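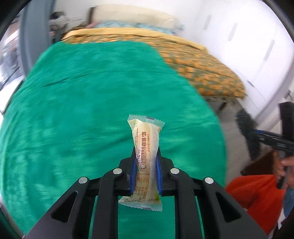 Minutes of the allotment association meeting, Tue 16 April, in the small room of the Plokusthorpe library

Present: Ajith Rao (chair), Iraklis Makris (minutes), and the holders of plots on the north and south side who signed the sheet. Apologies were received from the two families who share the corner plot.

**1. Minutes of the last meeting**

The minutes were read and accepted with one correction. Under item four it was written that the hedge belongs to the parish. It belongs to the farm at Trernia, and the farm cuts it on their side only.

**2. Water**

Ajith reported that the new tap at the lower gate is connected. The pressure is good in the morning and weak in the evening, when many people are watering at the same moment. It was discussed whether to make a timetable. Most of the members were against, and it was agreed to ask instead that hoses are not left running without a person beside them. Watering cans may be filled at any hour.

The water bill for the winter quarter was 252 pounds, which is higher than the one before. Ajith thinks there was a leak under the path near the compost bays. He has asked Chacko, the plumbing firm, to look at it and to give a price before any digging is done. One member asked if we can claim back a part of the bill from the water company. Ajith will write to them with the meter readings.

**3. Rents and waiting list**

The rent stays the same for this year. There are 12 names on the waiting list. Plot 9 has not been worked since last summer and a second letter was sent to the holder. If there is no reply before the end of the month, the plot will be offered to the first name on the list.

There was a long discussion on whether large plots should be divided when they become free. Those in favour said that a half plot is enough for a person who works full time. Those against said that once a plot is divided it is never put together again, and that the sheds and fruit trees make the division difficult. No decision was made. The question will be put on the paper for the annual meeting, so that every member can vote.

**4. Compost and manure**

The delivery from Trernia was made to the wrong side of the gate and blocked the turning place for two days. Iraklis has spoken with the driver and drawn a small map for him. The next load should be put in the left bay. Members are asked to take no more than four barrows each in the first week, and afterwards what they like.

Please do not put cooked food, bread or the roots of bindweed in the shared bays. This was said also last year.

**5. Potato trial**

Five members have grown the variety Cumen from the seed potatoes that were bought together. Two found it very good for baking. One lost nearly all of hers to slugs, but her plot is next to the ditch and this happens with other varieties too. It was agreed to buy one more sack and to plant some of it in the raised beds for comparison. The members who take part should write down the planting date, as last year we forgot this and could not compare properly.

**6. Shed roof**

The felt on the tool shed is torn on the side of the wind. The meeting agreed to spend up to 300 pounds on the repair. Ajith will ask for two prices. Until then the mower is kept in Iraklis's shed, and the key hangs at the usual place.

**7. Other matters**

A member asked if hens are allowed. The rules permit hens but not cockerels, and a written request must be made first.

The plant exchange will be held on the last Saturday of April, from ten o'clock, beside the upper gate. Please write the name of the plant on every pot, also when it seems clear to you what it is.

The bonfire rule was repeated: only after sunset, and not when the wind blows towards the houses.

**Actions**

- Ajith: letter to the water company, price for the leak, two prices for the roof
- Iraklis: order of seed potatoes, notice for the plant exchange, reminder about the compost bays

The meeting closed at ten minutes before nine. The date of the next one will be put on the board at the gate.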